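Nine Listeners and a Dial-Up Bulletin: Baldur Eyvindsson on Keeping Brodero Going

Interview by Lorraine Mapplebeck
Wednesday, April 13, 2022

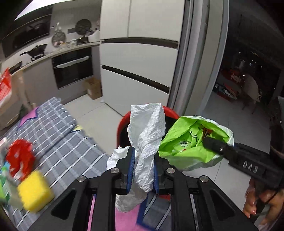
Brodero is a net label, which these days can mean almost anything, including a guy with a laptop and a logo. I went to see Baldur Eyvindsson expecting to be told that free music is a movement and that the movement is winning. I have been told this by a lot of people. His kitchen table is also the label's office, and before I got a word in I was looking at a crumpled white paper towel, a lime-green plastic bag with black cartoon drawings printed inside it, and, behind them, a red plastic bin. He offered me coffee and asked if I had listened to any of the releases. I had listened to four. "Then you're ahead of most of the artists," he said.

The label has put out 38 albums, all free to download, most of them drone, tape loops or what Eyvindsson calls "songs that got tired." The best known is Filholm, a long piece for harmonium and refrigerator by Consuelo Quintana. It was played once on a college station at four in the morning and has been described on the label's own site ever since as a radio favorite. I asked him about that.

"It was played on the radio and I like it," he said. "So it's a radio favorite."

He started Brodero after leaving a trio called Vorska, which broke up over whether to charge for a cassette. He wanted to give it away. The other two wanted five dollars. Both sides seem to have lost, as the cassette never came out. I wondered whether the whole label was a way of continuing that argument, and he took his time answering.

"Probably the first year was. I'd put up a record and think, see, it's free and the sky didn't fall. But they weren't watching. Remedios told me later she'd never even looked at the site."

Remedios Escobar, who played bass in Vorska, now teaches and records alone. I called her afterward. She confirmed that she had never looked at the site, and said she still thinks five dollars was fair. "People keep what they pay for," she said. "I've downloaded hundreds of free albums. Ask me to hum one."

I put this to Eyvindsson by phone the same evening. It's the question I have about the whole scene. When everything is free and there is no end of it, who is listening? Download counts don't help much. He gets a burst of them in the first hour of every release, and he admits that plenty of those are bots and archive sites collecting whatever moves.

"I used to put the numbers on the page," he said. "I took them down in November. I couldn't say what they meant, and I got tired of people congratulating me on them."

So how does he know anyone hears it? He gets letters, he says, up to 11 in a good month. He read me part of one from a listener named Kulap Jitpraphai, who had written at length about a hum on the left channel of a Tóth record and whether it was intended. It wasn't. Tóth is one person with a bad cable, and the cable has since been replaced. Jitpraphai wrote back to say she preferred the old one.

It's a nice story, and I notice that people who run small labels always have one like it. One devoted listener gets brought out to stand in for the crowd. I said so. He laughed, a bit stiffly, and said that for Tóth she may well be the crowd.

Where he is more convincing is on the subject of the word "independent," which he has dropped from everything the label puts out. Every company uses it now, he says, including those with a floor of lawyers. He doesn't like "underground" any better. His pages just say "music" and give the running time.

I asked about money. There isn't any. Hosting comes out of his own pocket and the mastering, where there is mastering, gets done as a favor. Artists keep all their rights and can pull a record whenever they like. Quintana has pulled hers twice and put it back both times. When I reached her by email she wrote two lines. The first said that Baldur is stubborn and answers his mail. The second asked me not to call the refrigerator an instrument.

There are 2 more releases planned before summer, one a Tóth live set and the other a collection of answering machine tapes that Eyvindsson has been promising for as long as I've known about the label. I told him I'd believe the second one when I heard it. He said that was reasonable, and that he was still missing side B.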